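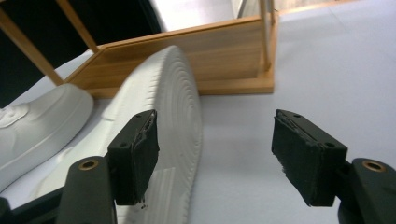
**Trillthorpe Footwear Advice**
A short series of posts on storing shoes at home, prepared by our advisory desk. 1/9

2/9 Shoes left in a heap by the door lose their shape sooner than shoes that are worn often. We advise members of the public to give each pair a fixed place, clear of the floor and away from radiators.

3/9 A light wooden rack is suitable for most households. It may stand on a table or shelf while it is being filled, and should be wiped with a dry cloth beforehand. Varnished racks should be left for 15 hours after coating before any shoe is placed on them.

4/9 White trainers require particular care. Soles with fine ridges along the side wall hold grit in every line. Brush along the ridges with a soft nail brush, using lukewarm water and a little washing-up liquid. Bleach is not recommended, as it may turn white rubber yellow.

5/9 Where the tread is made up of rounded grooves, one inside another, begin at the innermost ring and work outwards. Small stones should be eased out with a wooden cocktail stick. Please do not use a knife.

6/9 Following enquiries, we confirm that a shoe may be stored on its edge. Kam-wah Fang of our advisory desk asks that the upper be lightly filled with plain paper beforehand. Newsprint should be avoided with white shoes, as the ink can transfer.

7/9 A toe that curves upward is part of the design of many trainers. It should not be pressed flat under other shoes or beneath a shelf that is set too low. Allow 200 mm between levels for low shoes and more for boots.

8/9 Our printed guide, "The Orderly Hallway", has been revised by Chia-jung Fang. A further 1000 copies are available without charge from the Drostlow and Tzavaras branches. Members may take one copy per household. The large-print edition will follow in May.

9/9 Questions on racks, soles and laces may be left as replies to this thread. The desk regrets that it cannot value second-hand shoes or advise on repairs carried out elsewhere. Replies will be read by staff during branch opening hours.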